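Frequently Asked Questions
Vummont Water Share: Moving Into Your New Home
By Rebecca Zuccaro
27 April 2011

We use cookies to remember your neighborhood and water district. By continuing to read, you agree to our use of cookies.

Welcome to the neighborhood! Every spring we get a fresh batch of calls from folks who have just bought or rented out past Bondosetti Road, and most of them have never lived on a shared well before. I've tried to gather up the questions I hear most often, and I do tend to go on a bit, so get yourself a cup of coffee.

What exactly is a shared well?

It's one well that serves several houses. Ours go through a storage tank first and then out to each home through its own line and meter. You own your line from the meter to the house, and the Water Share looks after everything on the other side. If you aren't sure where your meter is, try looking near the road under a round lid, which is very often hiding under the previous owner's daylilies.

How much water can we use?

Each household gets 776 gallons a day, and I promise you that is plenty for a family with a dishwasher and a couple of muddy dogs. Where people run into trouble is filling a pool or starting a new lawn. Please call us first if you're planning either one. We can nearly always work out a few nights when the tank can spare it, and then your neighbors up the hill still get their showers in the morning!

My water smells like eggs. Should I be worried?

Oh, this one comes up all the time. A light sulfur smell is common around here, especially in hot water, and it is often coming from the water heater. Run the cold tap by itself for a few minutes and give it a sniff. If only the hot side smells, talk to a plumber about the anode rod. If both sides smell, or if it came on all of a sudden, call the office and we'll arrange a test.

Who do I call if the water stops altogether?

Check with a neighbor first, if you can. If they're out too, it's on our side, and you should call the office line and press 2 for the on-call person, day or night. If it's only your house, look at your shutoff valve and your filter (a clogged filter has fooled me in my own basement, twice). Keep a few jugs of drinking water put by in a closet, and swap them out every so often.
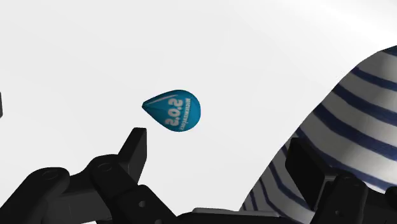

S.O.S teardrop

What does it cost?

The joining fee is $622, paid once, and it stays with the house when you sell. After that the quarterly bill is $117, whether you use a little or a lot, so long as you stay inside the daily allowance. You can mail a check or drop one through the slot at the Brabec Street office. We can't take cards yet, I'm sorry to say.

Do I need a softener?

The water is hard, so you'll probably want one sooner or later. Plenty of people in the older houses have a Reten unit that came with the place, and those just need salt now and then. Please don't run the rinse line out to the ditch. It should go to your septic or a dry well, and if you're on septic do ask your installer which one suits your system.

How do I get ready for winter?

Have your outside hoses off and drained by the middle of November. If you're going away for more than a week, shut the water off at the meter and open a faucet or two. We've had over 100 calls about frozen lines in a single winter, and a good many were at houses where everyone had gone south to see the grandchildren.

Can I see the test results?

Of course you can! They're in the blue binder on the office counter, and we're happy to mail you a copy if you leave your address.

Last updated: spring, with new quarterly rates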